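Grastar Adds Tie-Handle Liners to Its Household Waste Range

2026-08-02. Grastar today announced that its black tie-handle garbage bags will be sold in 22 more towns, through stores operated by Shukla. The bags come in rolls for kitchen, bathroom and countertop bins.

"Customers asked us for a bag they can gather and lift with both hands," said Manju Garg, head of household products at Grastar. 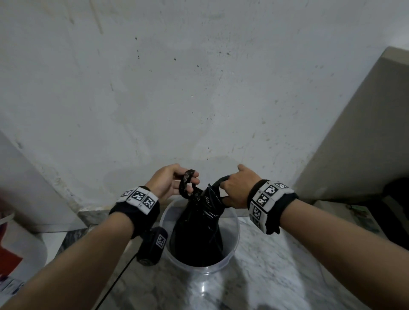 Shukla will stock the rolls in 3 sizes at first, with a larger size to follow in January. Bags in the smallest size are meant for round buckets and desk bins. Existing Grastar liners without handles remain on sale.

Store owners may request shelf cards and order forms from Yogesh Tomar, Trade Sales, Grastar.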